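Minutes of the Ollham Green Events Group
May 1, 2021, Tennant Hall, upstairs room

Present: Maksym Tkachuk (chair), Gregor Lindsay (minutes), Dolores, Priya, Wendell, Ruthanne, Hal from the library
Apologies: Bettina, Curtis

The meeting opened at 10:05 a.m.

## 1. Minutes of the last meeting

Accepted with one correction. Under item 4, "Hilcombe Road" should read "Hilcombe Lane." Gregor to fix the copy in the binder.

## 2. Matters arising

**Rain barrels.** The last of the barrels from the spring sale have been picked up. One buyer reports a cracked spigot. Wendell has a spare and will drop it off.

**Banner.** The old banner can't be used again as the grommets have pulled out on one side. Dolores got a price of $180 for a new one, same size, no date on it so it can be used every year. Moved by Ruthanne, seconded by Priya. Carried.

**Library display.** Hal said the display case by the front desk is free through the end of the month. Priya will bring the compost posters over. The glass shelf is narrow, so nothing deeper than a shoebox.

## 3. Electronics collection

The spring collection took in 801 pounds of equipment by the hauler's ticket. That is up on the last one. Most of it was televisions and printers. The hauler, Clundever, has sent the paperwork and Gregor has filed it.

There was a long discussion on whether to keep taking tube televisions. Clundever charges $22 each for them and we have been asking people for a donation, which does not always come. Wendell wanted to stop taking them. Ruthanne said they would end up in the creek. It was agreed to keep taking them in the fall but to charge the full $22 at the gate, with the charge printed on the flyer.

Maksym reminded everyone that we don't wipe drives and should not tell people that we do. The flyer will say that owners should remove their own files, or take the drive out, before they come. Priya asked for a short sheet people could take home on how to open a desktop tower. Hal offered to write it and will bring a draft next time. One side of paper only.

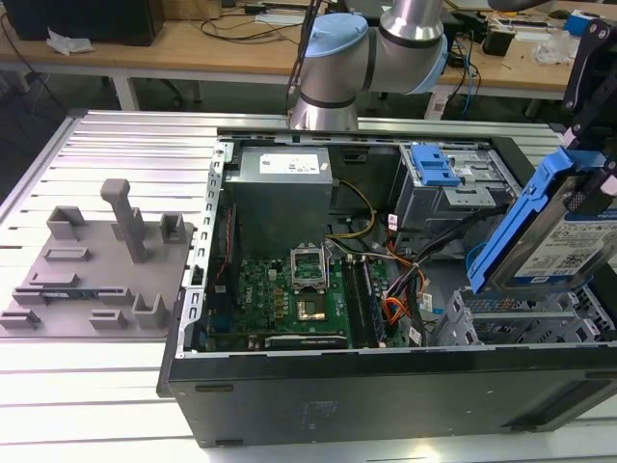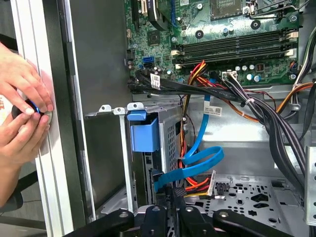
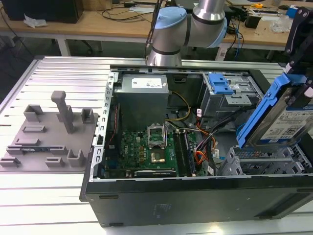 Desktop towers with the case open.
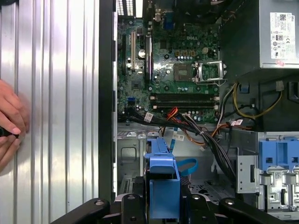

## 4. Fall fair

Date: second Saturday in September, subject to the field being free. Maksym has asked the parks office and has not heard back. He will call again this week.

Tables: the fire company can lend the same ones as before, but we have to collect them on the Friday and return them by Sunday noon. Wendell's truck is available. He needs a second person for the lifting. Curtis was suggested in his absence.

Vendor fee: stays at $70 for businesses. No charge for schools, scouts and churches. Dolores asked that the form say clearly that a vendor brings its own canopy and weights. Two canopies blew into the ball field last time and one was never claimed.

Food: the lunch wagon wants an exclusive spot again. Not agreed. The bake sale and the cider press were there first. Ruthanne will let them know they are welcome on the same terms as anyone else.

Clothing swap: to move indoors, into the lower hall. Racks to be borrowed from the thrift shop. Leftovers go back to the thrift shop on the same day and not to Ruthanne's garage.

Repair table: Gregor has one person signed up for lamps and one for bicycles. Still looking for someone to do sewing.

## 5. Creek path cleanup

Turnout was good on the upper section and poor on the lower section. The lower section from the footbridge to Hilcombe Lane still needs doing. Hal asked whether we could start from the Lane end, where there is more parking. Agreed. The town will supply bags but not gloves. Priya to check how many pairs are left in the closet.

The shopping cart under the footbridge is too deep in the mud to pull by hand. Maksym to report it to public works.

## 6. Any other business

Dolores has had a second complaint that the newsletter is going to junk mail. Gregor will ask people to add the address to their contacts. Paper copies stay at the library and the hardware store.

The key to the upstairs room needs to be signed out from now on. The sheet is inside the kitchen cupboard door.

Next meeting: first Saturday of next month, same room, 10 a.m. Ruthanne to bring milk.

Meeting closed at 11:40 a.m.

G. Lindsay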